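Keeping Cut Flowers Going: Kitchen-Sink Tips
by Osaze Akande
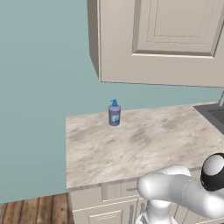 Beige and teal kitchen, with a marble-patterned worktop under the cabinet.

I do all my flowers in the kitchen, and I love it — stems everywhere, radio on, a pot of tea going cold. Over the years I've picked up a few habits that really do stretch a bunch out.

Wash the vase first, with hot water and washing-up liquid. Narrow necks are a pain, so drop in a spoonful of uncooked rice with the suds and swirl it hard. It lifts that green ring beautifully!

Cut 2 cm off every stem on a slant, using something properly sharp. I use my old Laver snips, but a paring knife does the job. Kitchen scissors tend to squash soft stems like tulips.

Strip any leaf that would sit under the water. Do the whole bunch over a sheet of newspaper and you can fold the lot up and tip it straight into the compost.

My everyday jug holds 700 ml, and I fill it nearly to the top for roses, who are thirsty things. Daffodils like it shallow. They also leak a sap that upsets other flowers, so give them a night in their own water before mixing them with anything.

Drooping roses? Recut them, wrap the heads loosely in paper and stand them up to their necks in cool water for a couple of hours. I've brought back a whole bunch this way and was so pleased I rang my sister.

Change the water every other day, and daily in August. With that I usually get 7 days from garden dahlias cut early, before breakfast if you can manage it (I can't always).

Keep the vase well away from the fruit bowl. Ripe bananas and apples give off a gas that makes petals drop — carnations hate it most of all.

Foliage lasts far longer than flowers, so save the eucalyptus when the blooms go over and start again with fresh ones.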